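Bench Operator, Two-Arm Kit — Madbridge

Galang sells a two-arm bench kit to flower shops and event suppliers. We need one more operator for the artificial flower line at our Madbridge site. Part-time, 19 hours a week, with a start in December.

What you will do:
Guide both arms through vase arrangements and bouquet handling
Reset stems and vases between runs
Log dropped stems and bad grips in the run sheet
Report loose cables or mounts to Eduardo Enriquez before the next run

What we ask for:
Steady hands and patience with repeat work
Comfort with standing for up to 3 hours, breaks included
Basic typing. Robot experience is welcome — we train everyone on the kit anyway

The first month is paid training with Analyn Ignacio. Expect some 50 practice runs before you work alone.

To apply, send a short note and your available hours to Maricruz Figueroa, Galang hiring desk, and quote job 416. Interviews include a short try at the bench.

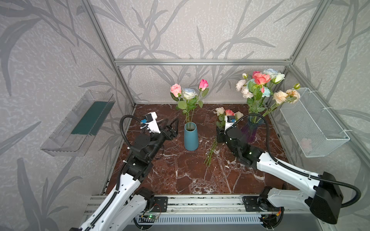
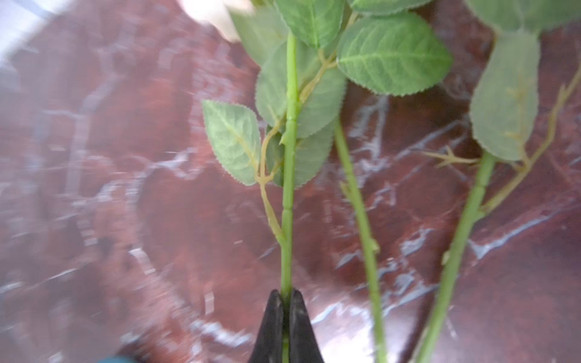 Work on the flower line: the two-arm bench (first) and a gripper holding a rose stem (second).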